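Play kitchen corner: one pot, many vegetables

The Pullow shelf at the Jerncombe toy library now has a cooking set, filed under item 404, and it has already prompted more opinions than the train track ever did. The saucepan is proper stainless steel, riveted handle and all. The vegetables are soft, which limits the damage when dinner is thrown.

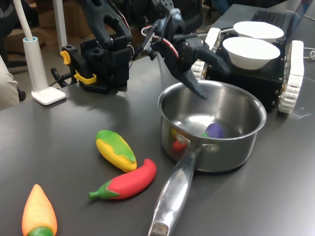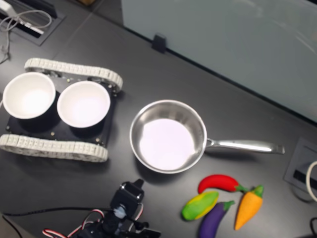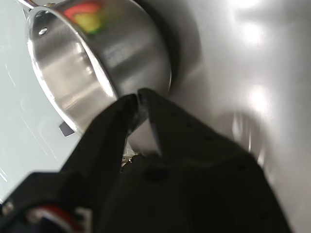

Page last changed: 8/12/22

The eggplant remains the favorite, possibly because it is the one vegetable our younger borrowers would never accept on a plate. Corn and chili pepper are also on the menu. Cooking time is up to the chef — we have been served soup in 9 seconds and have also waited most of a morning.

Loans run for two weeks, and the deposit is 60 tokens. Please bring the saucepan back in the Ultau bag it came in, vegetables inside. Parents have asked if the pan can go on a real stove. Please use your own pan.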